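Workshop tips for a school or club robot arm team

Last updated 6 Apr 2021

Most of the advice I was given when I took on a robotics club was either too grand or plainly wrong, and I have wasted a fair bit of other people's money finding out which. These are the tips I still stand by after three years of running a kitchen-task team at Osberg. We enter the Sirow, a small contest where an arm has to tidy a worktop. I remain unconvinced that an arm will ever tidy mine at home, but the students learn a lot from trying.

Before you buy anything

Read the rules twice and then price the job. Our first arm cost £1,970 and came with a glossy booklet about lifting things we never once needed to lift. The second was £1,400, and apart from a stiffer wrist on the dear one I would struggle to tell you where the difference went. If a seller can't tell you what it will carry at full stretch, as opposed to tucked in close, assume the answer is not much.

Spare fingers and finger pads matter more than a better motor. Buy them with the arm. They wear out in the week before the contest and at no other time.

Be wary of kits that promise "no setup". There is always setup. Ours took most of March.

Cables

Cables are the thing that spoils runs. Students blame the software for weeks and it's a cable dragging on the elbow.

Leave slack at every joint, then move the arm by hand through its whole reach with the power off and watch where the slack goes. If a loop can swing down in front of the gripper it will, usually on the side where your camera is looking.

Zip ties are fine for cables. Do them up firmly but not so tight that the sheath pinches. The usual advice is to trim the tails flush with side cutters, and I'd agree for any arm that people reach around, as a tail snipped at an angle will scratch the back of your hand. Long tails left on are only ugly.

Don't use parcel tape. It creeps when the motors warm up and leaves glue that takes white spirit and a whole lunch break to shift.

The practice table

Clamp the base. I have heard every argument for rubber feet and I don't believe any of them.

A wipe-clean tablecloth with a printed grid is the cheapest measuring tool we own. You can put an object back on the same square after each try, and you can see when the arm is drifting to one side. Pull it flat and tape the edges underneath. Creases tip light things over, and students will then spend an afternoon "fixing" a grip that was all right to begin with.

Push the table against a plain wall if you can. Posters, shelves and people walking past all confuse a camera, whatever the box says about clever vision.

Wipe down between sessions with a barely damp cloth and a drop of washing-up liquid. No spray near the joints.

Things to practise on

Everyone starts with foam blocks. Foam blocks teach an arm to pick up foam blocks. Move to real kitchen things as early as you dare, and start with the heavy, boring ones.

Bottles are good because they have a neck to grip and a cap that stops the fingers sliding off the top. Check the cap is screwed down before every run and not just the first one. Sauce that gets on the finger pads makes them slippery, and sauce that gets in a joint smells for a term. If you want to practise with empties, fill them with water to the old level, or the weight will be wrong and you'll learn nothing useful.

Keep the labels on. Bare glass shines and the camera hates it. A paper label gives it something to find, and if you have two bottles of different heights with different labels you can at least tell which one it thinks it has found.

Wire racks and baskets

I resisted these for a year. A wire basket looks harmless and is one of the harder things you can put in front of an arm: the mesh makes a mess of the depth readings, the walls leave very little room for fingers, and a light basket comes up with the bottle if anything catches. I've had a whole rack follow a bottle into the air while the students cheered.

Come down from directly above, slowly, and go for the neck.
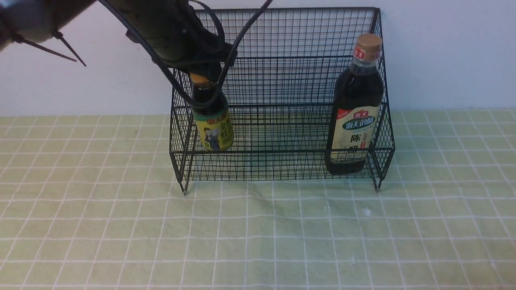
Stop short and look before you let the fingers close. If they are touching the cap instead of the glass, back off and try again a touch lower. Raising the arm a little and starting over costs a few seconds. Squeezing and hoping costs you a bottle.

Start with the object near the low side of the rack if it has one, and leave the tall neighbour in place. It's tempting to take the second bottle away to make life easier, but at the contest there will be a second bottle.

For a basket that lifts or slides, try a dab of reusable putty under each foot. The rules at the Sirow forbid it on the day, so wean the team off it early.

Keeping a log

We tried an app called Agarwal that was meant to record every run by itself. It recorded the ones that went well. We went back to a hardback notebook and a pencil on a string, and by the end of last season it held 389 attempts, a good many of them in the same cross handwriting. Write down what was moved, what went wrong, and what you changed. One change at a time, please. I say this every session.

Oiling and cleaning

Sterata grease was recommended to us and it does the job, as does the ordinary sort from the hardware shop once you've checked it's safe on plastic. Use a cotton bud and a tiny amount. If you can see grease from across the room there's too much.

Blow crumbs out of the gripper with a hand bulb, the sort sold for camera lenses. Canned air is dear and gets cold enough to worry me.

Check the wrist screws at the end of each session. They work loose. Thread lock is meant to stop this, and on our arm it has made them work loose more slowly.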